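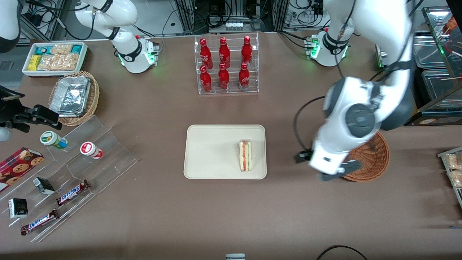
Sivaprasad Poduval replied to yesterday's post asking why we don't just run one planner for both arms and be done with it. Fair question, and too long for one reply, so it gets a thread.

We did run one planner for both arms until June. Fourteen joints in a single problem. It found good paths, but planning time was all over the place. Most calls came back quickly and then one would sit there until it hit the timeout.

The counter layout is what makes it hard. The acrylic stand has slanted shelves, the bottle rack has two tiers, and the baskets have rims. An arm reaching into any of those has very little room, and the joint search spends its time there even when the other arm is only parked.

So now each arm plans on its own. The left arm goes first and its trajectory is written into a shared reservation table, in time slices. The right arm plans against the scene plus whatever the left arm has reserved. Priority swaps when the left arm has nothing to pick up.

The table is a small service we call Kindard. It holds swept volumes for the next 16 slices. Past that horizon an arm has to stop at a safe pose or get a new reservation. Stopping is always allowed, and that is the rule that keeps the rest simple.

Someone will ask about deadlock. Yes, it happens. Both arms want the space above the center tray, each holds a reservation the other needs, and they wait. Kindard checks for a cycle in the wait graph and makes the lower priority arm back off to its last safe pose.

Timeout on a plan call is 400 ms now. If there's no path by then, the arm holds and the task layer picks another item. A customer order usually has more than one item in it, so there is usually something else to do.

Replayed 699 logged orders through the old planner and the new one last week. The new one gave up on 55 plan calls that the old one would have solved if you let it run. Nearly all were reaches low on the slanted stand with the other arm already over the tray. I can live with that – the task layer retries them once the tray is clear.

Perception side, since Agarwal's group asked: the clear acrylic is still a problem. Depth goes straight through it or comes back as noise. We don't try to sense it. The stand and the rack are fixed meshes, registered at setup, and we recheck their pose at startup.

The downside is that if you bump the stand during the day, the mesh is wrong until the next restart. Tredholm has a fix in review that compares the known edges against the color image between orders. Not merged yet. It is slow on the lower shelves.

Cables are not in the collision model except as a fat capsule along each forearm. It costs us some reach. A loop hanging beside the gripper moves too much to model any better than that, and I'd rather lose a little reach than snag on a basket.

To Sivaprasad's second question, whether the split gives worse motion: yes, a bit. The right arm takes longer routes because it always yields. You can see it in the logs as extra travel over the snack displays. A short smoothing pass over both trajectories together gets some of it back.

The smoothing pass lives in Nultine, along with the log replayer. Config for this counter is in the same repo. The reservation code will follow when I've cleaned up the tests, which currently assume two arms in more places than they should.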